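10th June, Walport, upstairs room. 25 mins plus questions. Water on the left, clicker is dodgy, press twice.

## Who gets the last close-up?

Start without a slide. Let them settle.

Evening, everyone. I've been asked to talk about supporting parts in popular romance films, and I was told to keep it light, so I have removed the section on tax credits.

My claim is simple. The best friend is the hardest job in a romantic comedy. The leads get the rain, the airport and the song. The best friend gets a kitchen, a mug and about four lines that all mean "have you tried telling him?"

**SLIDE: title card, *Truvholm***

Who has seen *Truvholm*? (Wait. Expect six hands, and two of those will be scratching an ear.)

Quick plot for the rest. She inherits a ferry. He wants to buy the ferry. They disagree at great length on the ferry. The friend sells tickets and is right about everything by minute 38, after which the film keeps her below deck until the wedding.

I timed her. In a film of 124 minutes, sorry, check that, I wrote 324 in the handout, which is only how long it feels. She speaks for nearly 6 minutes. In those she does more acting than the two leads manage on the whole crossing. Watch her hear the engagement news while giving change. She counts the coins twice. The director cuts away to a gull.

**SLIDE: the ticket window (leave it up, don't talk over it)**

Then the song. The male lead is a singer by trade and the film has promised his label a ballad, so at minute 44 everything stops for it. I have no quarrel with singers who act. Some of them are very good. A singer knows how to hold a breath and when to come in, and half of comedy is coming in. What I mind is a script that gives him a guitar every time it needs him to have a feeling.

PAUSE. Drink something.

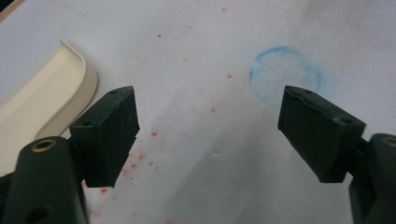
When I gave a shorter version of this in Plonon, Tóth objected that I was blaming the actors for what the editor had done, and that in the long cut the friend had a whole scene on the quay, with a proper argument in it and no gull. Fair point. I have since watched the long cut. The quay scene is there, it's lovely, and it was taken out to make room for a second chorus.

So I've changed this part of the talk. It used to be called "Underused". Now it's called "Used, Then Binned".

**SLIDE: the three kinds of best friend**

Keep this brisk, last time it ate the clock.

- The Oracle. Knows everything, has no flat of her own, appears from behind plants.
- The Brake. Says it's a bad idea. Is right. Apologises for it in the final reel.
- The Spare. Ends up with the groom's brother, whom she has met once, at a buffet.

The friend in *Truvholm* begins as a Brake and is paid off as a Spare. You can see the actress working out how to play the buffet. She settles on being very interested in the prawns, and I think she was wise.

(If they laugh, go on to the prawns clip. If they don't, skip to the next slide and speak a bit faster.)

**SLIDE: "Chemistry"**

Reviewers use this word as if it were weather. Some pairs have it, some don't, take a coat. I'd say a good deal of it is written down. Give two people something to want from each other besides a kiss and they'll look at each other properly. The leads here want a ferry, and whenever the talk is of moorings and diesel they're rather sweet together. Then someone remembers it's a romance and they both go stiff.

The friend wants her wages. She has chemistry with everyone.

**SLIDE: what I'd like instead**

Don't read the slide out. Say:

There's a sequel planned, shooting in July. I'd like it to open on the ticket window. I'd like her to have a surname. If there must be a ballad, let her be in the room for it, so that we have something to look at.

Questions. If asked about the first film's ending: yes, I cried, it was late.

Return the adaptor to the bar.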